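Stirnach Hand-Held Gripper Kit: six weeks of folding laundry for a robot

Posted 2 May 2020

I'll start with the bit most people write to me about: yes, you can collect decent folding examples at home with one of these, and no, you don't need an arm. I have now recorded 488 episodes with mine, nearly all of them clothes, and I still like it. Mostly!

Some background. I'm part of a small project called Kidasley that is trying to teach a policy to fold whatever comes out of the dryer. We had been doing everything by teleoperation at the lab, which is slow and makes my neck hurt (and the arm is booked solid by the grasping people anyway). So I took one of these home and started doing shirts in the evenings after dinner.

Setup took me 57 minutes, most of it calibration. The quick start sheet assumes you already know which way up the calibration board goes, and I didn't. Encarnación Escobar from our group sent me her own notes, two pages, far better than the official ones, and after that it was easy. If you buy the kit, ask somebody who has it for theirs.

In use it feels like a big pair of tongs. You squeeze, the fingers close, and everything you do gets saved along with the camera view. The first evening I moved far too fast. I fold laundry the way I've always folded laundry, with a flick, and a flick is useless as training data. The cloth is flying around and the tracking hates it. Now I go at maybe half my normal speed, pinch, lift, carry, lay down, let go. It's oddly relaxing.

Knits have been my favorite thing to record. A sweater stays more or less where you put it, and it's thick enough that the fingers get hold of one layer without a fight. I start each one spread out flat with the sleeves straight out to the sides, then do sleeve, sleeve, hem up to the neck. T-shirts are harder than you'd think, and don't get me started on anything silky.

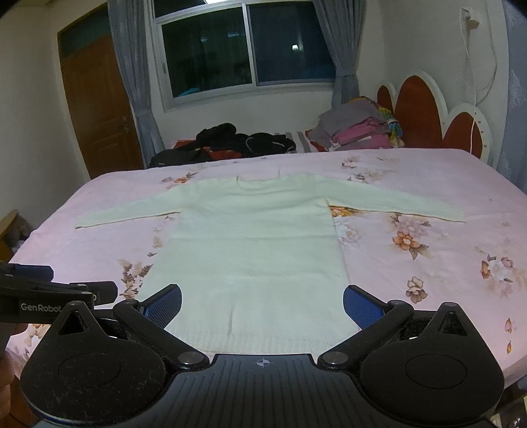

Where you work matters more than I expected. The lab table is plain gray and every episode from it looks the same, so a policy trained only on that falls apart the moment you show it a flowered sheet. Doing it in real bedrooms, with real bedding and other people's clothes piled up in the background, gave us a much better mix. Beds are soft, though, and if you press down to get under an edge the whole mattress gives. I lost a fair few takes that way before I learned to come in low and let the fingertip slide.

Now the complaints. My wrist gets tired after an hour or so, and I'm not a small person. The battery door is fiddly. The Hundine software that I use for sorting episodes is fine for playback but terrible at deleting: you click the bad take, confirm, confirm again, and then it jumps you back to the top of the list. Every time! I threw out a whole evening in November by mistake on an older version, and I'm still sore about it.

I also tried the Derkach glove for 3 days. Lighter, and nicer for small stuff like socks, but the hand in the recording looks nothing like the hand on our robot, and we spent longer fixing that than we'd saved. With a gripper, what I do is a lot closer to what the arm can do. If I can't pick up a collar with two fingers, the arm probably can't either, so I find another way and that's the way that gets recorded.

A few things I'd pass on. Record your failures if you recover from them, they're worth having. Change the bedding often. Label as you go, even if it's only "sweater, good" or "sweater, dropped sleeve," as you won't remember the next morning. And take your rings off, I scratched the handle on day one.

Would I buy it again? I would, for cloth. For kitchen work I'd borrow one first and see how your wrist likes it. I'm giving it four stars, and I'd bump that up to five if they fixed the battery door. I've got another basket of towels to get through this week and will add a note on those when they're done.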